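Kitchen and Homeware Hire: Frequently Asked Questions

Kakstead Hire, Unit 7, Kerkent Road
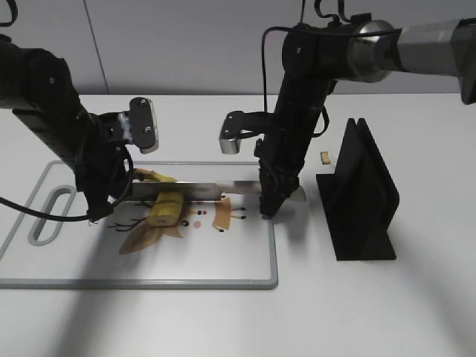 Most of what people ask us by phone is answered on this page. If your question is missing, ring the shop or use the contact form and quote your booking number if you have one.

How do I book?

Choose your items, pick a collection date and pay the deposit online. You can also book at the counter. We hold unpaid bookings for 2 days, then the items go back on the list.

How much notice do you need?

For small orders, the day before is usually fine. For weddings and large parties, please book as early as you can. June is our busiest month and the larger serving dishes go first.

Do I have to be a business to hire from you?

No. Most of our customers are households, clubs and schools. Trade customers can open an account, which is paid monthly.

How long is the hire period?

The standard period is three nights. You can add extra nights when you book, or ring us before your return date if nobody else is waiting for the items.

What do I need to bring when I collect?

Your booking number, one form of photo ID and something with your current address on it. If someone else is collecting for you, tell us their name beforehand.

Do you deliver?

Yes, in Kakstead, Kerkent and Nukden. Deliveries go out in the morning and we leave everything just inside the ground floor door. We can't carry crates upstairs. Outside those places you will need to collect, or book a courier yourself. Munteanu Couriers have handled our crates before and know how they stack.

Do I have to wash everything before I bring it back?

Scrape and rinse is enough for plates, bowls and cutlery. Pans, roasting tins and chopping boards must come back washed. There is a cleaning charge if they don't. Please don't put knives with riveted handles in a dishwasher.

What happens if something is broken or lost?

Tell us when you return it. We charge the replacement price printed on your hire sheet and take it from the deposit first. Small chips on the underside of plates are ignored. Chips on the rim are not, as we can't send those plates out again.

When do I get my deposit back?

Within six working days of the return, to the card you paid with. Cash deposits are returned at the counter once the crates have been checked.

Can I cancel?

Yes. Cancel a week or more ahead and we refund everything. After that we keep the deposit. You may move the booking to another date once at no charge.

Can I buy used stock?

Sometimes. Older sets are sold off from the shelf by the door. We don't reserve sale items or post them.

Who do I speak to about a large event?

Nelu Onu looks after bookings for more than a hundred guests. Ring the shop on extension 3424.

Page last updated September 28, 2019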